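Minutes of the February meeting, Droltdale Shared Workroom
Held in the long room at Ostlow House, start 6:15 in the evening

Present: Felista Kioko (chair), Njoroge Shirima, Sharon Muriithi, Faraji Lema (minutes)
Apologies: Eduardo Henriques, who sent his comments in writing

1. Minutes of the last meeting
They were read and accepted with one correction. The word "shelf" in item 5 should be "drawer". Njoroge asked that the correction is also made in the copy on the board by the door.

2. Matters arising
The lamp over the sink has been repaired. The key for the tall cupboard is still missing. Sharon has asked the former members and will ask again. If the key is not found before the next meeting, we will change the lock. Njoroge has a price from Gedport of 43 dollars, with fitting.

3. Tables and what is left on them
Felista opened the point. Members come in the morning and find the tables full with things from the evening before: cables, headphones, tape, parts of projects. The person who comes first must move everything, and then the owner cannot find it. There was a long discussion.

Sharon was of the opinion that each table should be fully cleared at closing. Njoroge did not agree. He said that some work needs to stay in its place overnight, and that it takes him most of an hour to set it out again. Eduardo wrote that he can accept things staying out when there is a name and a date on them.

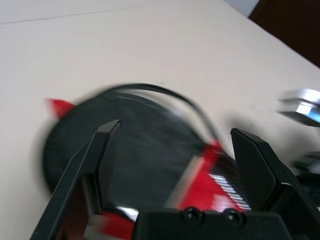 Reading time: 3 min

The pale tabletops were also discussed under this item. Dark and large things are easy to find on them, but small pale things are not, and Sharon has lost several white clips in this way. She proposed a dark mat for small parts. Felista has one at home which she does not use and will bring it.

Decided: a table may stay occupied for one night only, with a card showing name and date. Everything without a card goes into the box under the window. Cables are to be coiled and tied before they go in the box. Three members were in favor and Njoroge abstained.

4. The box under the window
Faraji reported that the box is almost full. It was last emptied before the summer. A list of the contents will be put on the board, and members have four weeks to collect. After this time, usable things go to the Odera exchange shelf and the rest is thrown away. Sharon asked that nothing with a battery is thrown in the normal trash. This was agreed.

Njoroge asked who decides what is usable. After some talk it was agreed that two persons should look together, and Felista and Sharon will do it.

5. Storage of audio things
At present, headphones and their cables are kept in the same drawer as the extension cords, and they become tangled. Faraji proposed hooks on the side wall, at a height which everybody can reach. Eduardo wrote that hooks are good but that the ear pads collect dust when they hang open, and he would prefer a closed cabinet. The cabinet in the Gedport list costs 127 dollars. The meeting found this too much for now.

Decided: hooks first. Faraji will buy them and put them up. The cabinet can be discussed again in the fall.

6. Any other business
Sharon reminded that the window must be closed by the last person. It was found open again after the rain.
Njoroge would like a second wall socket near the back table. He will ask the landlord and report.

The meeting closed at 7:40. The date of the next meeting will be sent by Felista.

Written by Faraji Lema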